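How to Sort and Stack Mixed Dishes After a Meal

Posted 2025-09-25 in Table and Kitchen

Mixed sets are harder to put away than matching ones. When every plate is a different color and came from a different maker, the sizes are almost the same but never quite, and a stack that looks fine on the table starts to lean once it reaches the shelf. This page covers sorting, stacking and storing a mixed set of glazed plates and bowls.

What you need

A cleared table with a cloth on it
A soft sponge and a dish towel
Felt or paper separators, one fewer than the number of plates in each stack
A shelf at least 6 inches deeper than your widest plate is tall when stood on edge, if you plan to use a plate rack

Step 1. Leave the tablecloth on

Sort on the cloth. Bare wood and stone are hard on the foot of a plate, and the foot is hard on them. A heavy printed cotton is best. Ours is a Tornutora seconds cloth and it hides stains well. Shake out the crumbs first and smooth any folds, so the dishes sit level while you work.

Step 2. Separate plates from bowls

Put the plates on one side of the table and the bowls on the other. Don't stack anything yet. Plates can overlap a little at this stage, but set them down gently and keep your fingers under the rim.

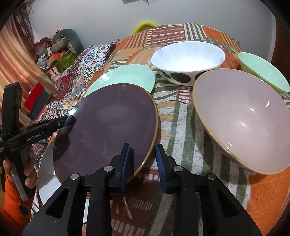

Go by size before color. Put two plates together face to face and feel along the edge with your thumb. If one sticks out all the way around, it goes lower in the stack. Plates from the Bouvier line run slightly wider than the Cuder ones even though both are sold as dinner size, so ours always end up with the Bouvier on the bottom.

Step 3. Check the rims

Many colored plates have a rim with no glaze on it. Bare clay picks up grease and chips more easily than the glazed part. Run a dry fingertip around it slowly. If you feel a sharp spot, set the plate aside and don't use it for food until you've looked at it in daylight. Wipe bare rims with a damp sponge and a drop of soap, then dry them right away with the towel.

Step 4. Stack the plates

Largest on the bottom, with a separator between each pair. Six to a stack is plenty for stoneware. Our dinner plates average 242 millimeters across, and four of them with felts come to 2,720 grams on the kitchen scale. Check your shelf's load rating before adding a second stack.

If you don't have felts, cut circles from plain packing paper. A sheet of Fotix wrap makes four. Paper towels work too but they shift when you pull a plate out.

Step 5. Nest the bowls

Bowls nest by shape more than by width. A wide, shallow bowl goes at the bottom and a deeper one can sit inside it only if its foot reaches the base. If it hangs by its sides, take it out. Bowls wedged that way can stick together, and pulling them apart is how rims get broken. Store it next to the stack.

Step 6. Put everything away

Carry one stack at a time with both hands under the bottom plate. Everyday dishes go between waist and shoulder height. Large serving bowls can go lower. We move ours up again in November, when they start getting used every weekend.

Replace the felts when they go flat. A pack of 200 has lasted us several years.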